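Cordier to Introduce Plain White Tableware Line for Schools and Care Homes

OVEDHAM, 10 October 2022 — Cordier, the tableware supplier based in Ovedham, today announced the Fetirance line, a range of plain white plates and dishes intended for school dining rooms, care homes and hospital kitchens. Orders open in November.

The Fetirance line begins with two pieces: a dinner plate and a smaller plate for fruit, bread and desserts. Both are undecorated. The company developed the range after a year of meetings with dining staff, who asked for tableware that would show food clearly and could be replaced piece by piece without a mismatch in pattern or shade.

The first large order has been placed by the Flillthorpe group of residential homes, which will receive 3256 plates for use at its 40 dining rooms. Delivery to Flillthorpe will take place in stages so that each home can retire its existing stock in an orderly way.

"Residents told us they like to see at a glance what is in front of them," Flillthorpe said in a statement. "A piece of fruit on a white plate is easy to find and easy to enjoy, and a dark cloth helps the plate itself stand out."

Cordier has adopted the same approach for its table setting guide, which will be supplied with every order. The guide recommends a single dark cloth, one plate to each place and a clear space around it. Apples are suggested for the fruit course, served whole. 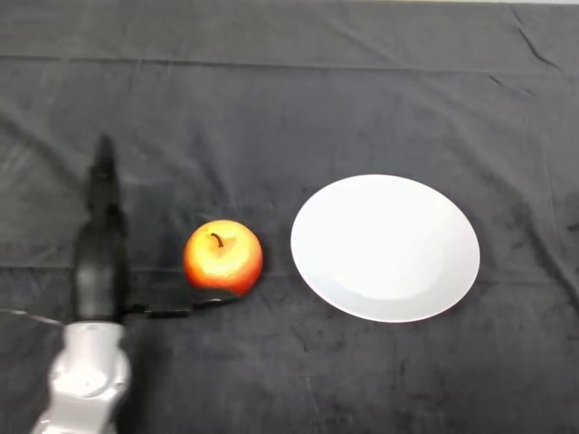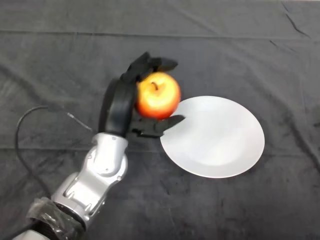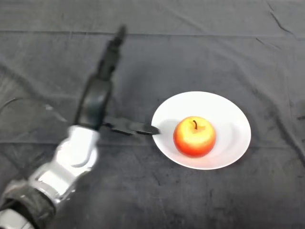
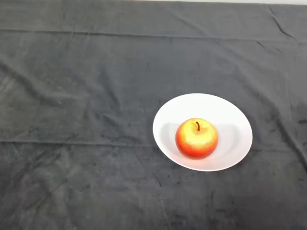 White plate and red-and-yellow apple on a dark charcoal-gray cloth.

The setting guide also covers storage, stacking and the care of table linen. It advises dining rooms to keep cloths in one color throughout a building and to replace them on a fixed schedule. Printed copies will be available in standard and large type.

Before settling on the final design, Cordier placed sample plates with a number of dining rooms in the Ovedham area and collected 307 comment cards from diners and serving staff. Comments on the width of the rim led to a change in the dinner plate — the smaller plate was left as first drawn.

"Our customers serve meals every day of the year, and they need tableware that is simple to order and simple to set out," Cordier said. "The Fetirance line was planned with those needs in mind."

Sample sets may be requested by schools, care homes and hospitals through the Cordier trade office in Ovedham. Each set contains both plates and a copy of the setting guide. Requests from private households cannot be accepted at this time.

About Cordier

Cordier supplies tableware and table linen to public and private dining rooms. Its offices, showroom and warehouse are in Ovedham.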